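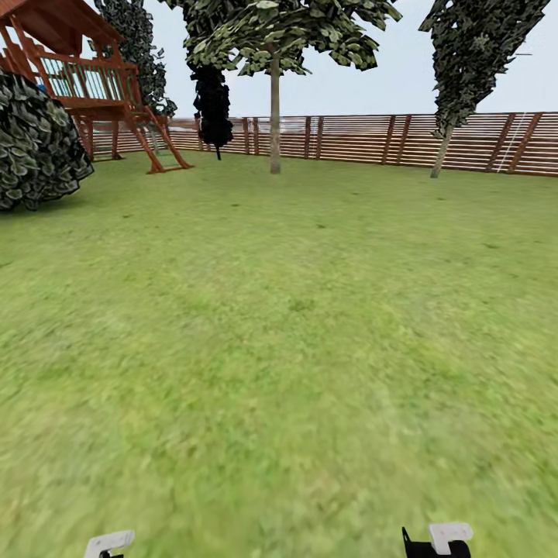
Gripper fingers drift apart during teleop recording in a splat yard, only over grass

Posted by Valter Engebretsen, 4 Aug 2022
Tags: teleoperation, simulation, demonstrations, wrist view

I am recording demonstrations by remote control in a rendered backyard. The input is a handheld controller with a trigger for the gripper. The trigger sets a target opening, the simulator moves the fingers toward it, and the recorder writes arm pose, finger opening and the wrist view on every tick. The task is to drive the open gripper over the lawn to a marked point, lower it, close, and lift.

The paved part of the yard gives clean runs. Over the lawn, the replay stops short of the recorded point or goes past it, and the operator makes many small corrections that show up as jitter in the arm pose. I have 29 episodes, all by the same operator. Replay is open loop from the recorded targets, with the same start pose and the same yard file.

Things I have checked:
The yard has one flat collision plane, grass and pavement alike.
The trigger is calibrated at the start of each session.
Physics rate does not change between the two surfaces.
Turning off the gripper collision shape makes no difference.

In the wrist view over grass there is very little to steer by. 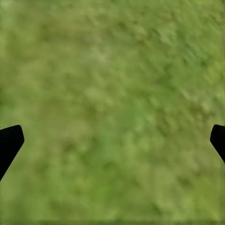 The operator says it is hard to tell how high the gripper is until it is too low, and that the lag feels worse there. I can't find any extra lag in the log, but I only log the simulator clock. Is this a rendering problem, a control problem, or a bad operator? I would like to fix it before recording the full set of 199 episodes.

Siobhán Ní Chonaill

Two separate faults, I think.

First, the replay error. You say you replay from recorded targets. Check which targets. If the recorder stores the raw controller pose, and the arm follows it through a smoothing filter, then the replay has to pass through the same filter with the same time step. Slow, steady motion hides a mismatch. Jittery motion does not. Your lawn runs have more jitter, so they show more error. Store both the commanded pose after the filter and the measured pose, and compare them on one bad episode. If they differ by more than your task can stand, you have found it.

Second, the jitter itself. Log wall clock time next to simulator time. A simulator clock will look perfect while the picture reaches the operator late. Grass in a captured yard can take a lot of overlapping splats to draw, and the frame rate can drop when the view is full of it. The operator then corrects for something that has already been corrected. I had the same symptom on a Leinonen arm model, and it went away when I drew the operator's view at half size and rendered the full size images afterward from the logged poses.

Surface detail matters too. On stone or concrete the eye has hard flecks to follow, and on soft grass it has a smear.

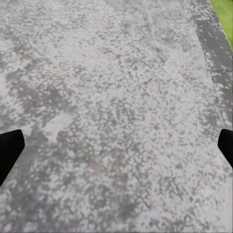 Give the operator a height readout and a second, fixed view from the side. Keep both out of the recorded images or the policy will learn to read them. Also cap downward speed near the ground. I scale the controller motion by one third for the last 6 cm, and the cap goes into the log as its own column so that it can be undone later.

I would not record the 199 until one lawn episode replays cleanly 3 times in a row from a cold start.

Lorne Caron

Use a better controller. The Clarkent ones are fine. Also practice helps, I was terrible at it for the first week.

Rasa Sakalauskas

Agree with Siobhán on the filter. One addition: the title says the fingers drift apart, but the body only talks about the arm. If the finger opening really grows during a run, look at the trigger dead zone. Many people calibrate with the trigger fully released and then rest a finger on it while driving, so "open" in the log is a few percent closed and creeps as the hand relaxes. Plot the opening for the first few seconds of each episode. If it slopes, clamp everything under the dead zone to fully open before it reaches the recorder.

With one operator you also can't separate the surface from the person. Have someone else do a handful on each surface, in mixed order, before you change anything.

Comment by Valter Engebretsen

The recorder was storing the raw pose. Replaying through the filter fixed most of the stopping error. Wall clock logging is in now, and the opening does slope in the later episodes, so I will add the clamp as well. Side view still to do.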